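Course notes, session 3: closing, locking and storing boxes

These notes are for the evening group in Isbridge. Please read them before you come, and bring them with you, as we will write on them. English is my second language, so if a sentence is not clear, ask me in the class.

## 1. The parts of a simple lock

Many people say "the lock" when they mean everything on the front of a box. In this course we keep the words apart:

- **Hasp** — the metal strap that folds over and keeps the lid down.
- **Staple** — the loop which the hasp goes over.
- **Shackle** — the curved bar of the padlock. It passes through the staple.
- **Body** — the block of the padlock, where the key goes in.

The hasp and the staple stay on the box. The padlock comes away. When you write a label for a repair, please use these words, and write also which side the hinge is on.

Fittings should be checked from below as well as from the front. Put your head low, or lift the piece if it is light. From the front a fitting can look perfect and still have a bent strap or a poor screw underneath.

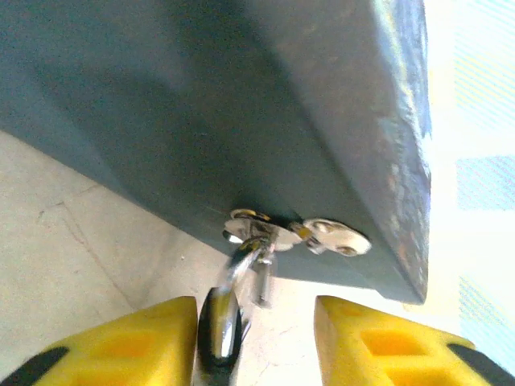

*Fig. 1. Metal fittings on a blue-grey painted surface, looked at from underneath. Note the chipped paint on the edge.*

Chipped paint is worth a line in your notebook. It does not mean that the fitting is bad, but you should look at whether the damage is near the metal or far from it. If it is near, open and close the part slowly and watch what touches what. Do not paint over a mark before you have found the reason for it.

## 2. Padlocks and keys

A small padlock is enough for most boxes in a house. For a box with thin walls, a heavy padlock is a bad choice, as it pulls on the hasp every time the box is carried. Before you buy, measure two things: the thickness of the shackle and the width of the opening in the staple. The shackle should pass through easily and have a little space to turn.

Spare keys need a decision on the first day. Keep one for use and put the others in a different place, with a tag. A whole bunch hanging from the padlock is convenient while you work at the table, but it should not stay so afterwards. 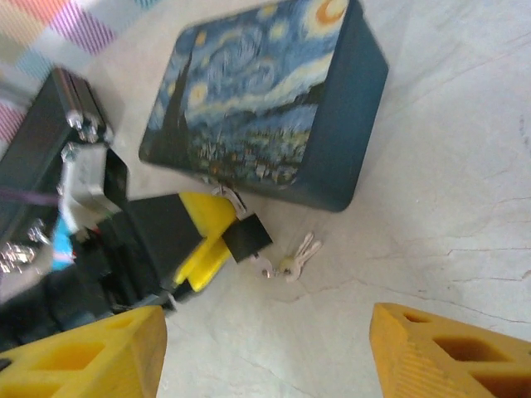
The key should go in without force. If it stops halfway, take it out, look at the blade, and try again with the padlock held straight in your hand. Oil is not the first answer. Dust sticks to it, and after some months the key moves worse than before. We will use dry graphite, and I will bring the Grulorel tin so that you can see how little is needed.

Exercise A (in pairs, 80 minutes with the break):

1. Open the padlock and take it off the hasp.
2. Draw the hasp from the front and from the side.
3. Close the box again and lock it with the key only half a turn from rest. Write down what you feel.
4. Exchange boxes with the next pair.

## 3. The table and the order of work

Small things get lost on a full table. Put the case at the back with its clasps towards you, and leave the middle free for the piece you are working on. A mat protects a polished surface from scratches, and screws do not roll so far on it.

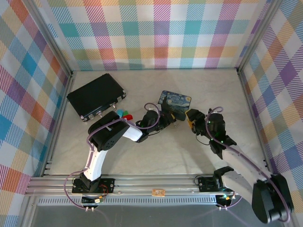 *Fig. 2. Closed black case at the back left, three small blocks beside it, and a "Starry Night" mat near the centre.*

Choose one place for the padlock and one for the keys, and use the same places every time. People who change places during the exercise spend a long time looking for a key.

## For next time

Read the pages on hinges in the Norport workbook. Bring one box from home, with or without a lock, not longer than your arm. We meet in room 514 as usual, and the door is open from 6 pm.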